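The Long Table Returns to Ojala

On Friday evenings, beginning at half past five, the parish hall in Ojala serves supper to anyone who comes through the door. There is no charge, although a bowl for contributions stands near the coats. The meal is usually soup, bread and a baked dish, and it is finished by eight so that families with young children can be home at a reasonable hour.

Shared suppers of this kind were once common in the district. The farms along the Erel road held them after the potato harvest, and the sawmill kept a canteen that fed workers and their relatives on the last day of the week. When the mill closed, the canteen closed with it. For 13 years the town had no regular public meal apart from the midsummer breakfast and the occasional funeral lunch.

The present series was started by the Listside Residents' Association in November, following a survey of households in the eastern half of town. The survey had been intended to establish whether there was demand for a later bus. Many of those who answered wrote in the margins about something else. They did not know their neighbors, they said, and they had few places to meet them once the library closed for the day.

The association began with 2 tables and a borrowed soup kettle. Attendance on the first evening was 15, including the cooks. By the end of winter it was regularly over 30, and the hall's older round tables were brought up from storage to join the long ones. Households were invited to lend dishes, serving spoons and table coverings, and most of what was lent has stayed in use.

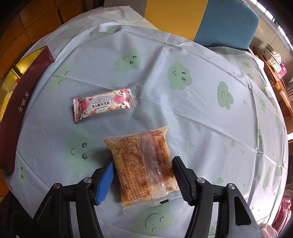 Valtteri Saarela remarked that he had lived on the same street as the people across from him since his daughter was in school, and had learned their first names over a plate of cabbage casserole. He added that he would prefer the suppers to start at six, and that he has said so more than once.

The starting time remains a point of discussion. Parents favor the earlier hour, while those who work at the Ineo warehouse finish their shift at six and arrive when the first serving is over. The association has settled on two servings for the present, with the bread held back so that the second group does not go without. A proposal to alternate between early and late Fridays was considered in the spring and set aside.

Food is planned a week ahead. The cooks work from a short list of dishes that can be stretched with barley or potatoes if the hall is full. Pea soup appears most often, followed by fish soup when the price allows. Diners who wish to bring a dish of their own are asked to label it with its ingredients and to deliver it by five.

Seating is open, and the association has declined suggestions to assign places. New arrivals are greeted at the door and shown to a table where others are already eating. Children generally sit together by the second week.

Supper will continue through the summer in a reduced form, with cold dishes and a single serving. The full menu resumes when the schools reopen. Those wishing to cook may leave their names at the hall on any Friday before the meal.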